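3. Equipment and Cost Planning

3.1 Work cell

The second arm was budgeted around the work it had to do. All trials use small household and toy items on a plastic tray, and the views in Figure 2 come from the cell at Ballville. We recorded the tray from a fixed position and from the wrist, so both viewpoints had to be paid for.

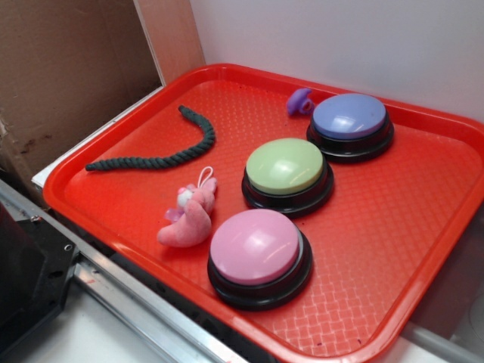
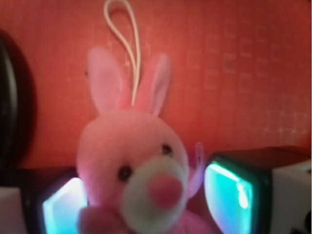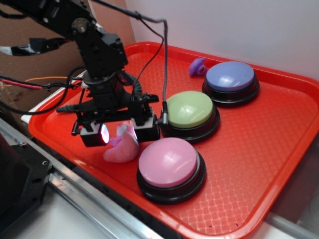

Figure 2. The pink plush toy used in the grasping task, in fixed views (first and third) and a wrist view (second).

3.2 What was bought

Our starting limit was 3000 dollars for one complete cell, not counting the computer. Two suppliers sent quotes. Grorkex offered a finished arm with a service plan, and Kneževič offered a kit of servos and brackets that we would put together ourselves. The Grorkex quote used up the whole limit before any cameras were added. We chose the kit.

The kit price did not include spare parts. After the first month at our Pitdale site, where an older arm of the same type was already running, Benedetta Amato went through the repair log and found that servos and cables made up most of the replacement orders. We set aside 13 percent of the budget for these parts and ordered them with the kit, as the delivery time for a single servo was 30 days.

Objects for the tray were the smallest cost. Plush toys, short pieces of rope, rubber toys and recordable buttons came from ordinary stores, and the full set cost 50 dollars. Soft items were bought in pairs so that a worn one could be replaced with the same model.

3.3 Labor

Assembly time is often left out of cost tables for low-priced arms. We list it on its own line in Table 3. Putting the kit together took roughly a week for one person, including wiring and calibration. A lab that pays for this time at a technician's rate should add it to the purchase price before comparing the two quotes. In our case the work was done by staff already on the project, and the kit remained the cheaper choice.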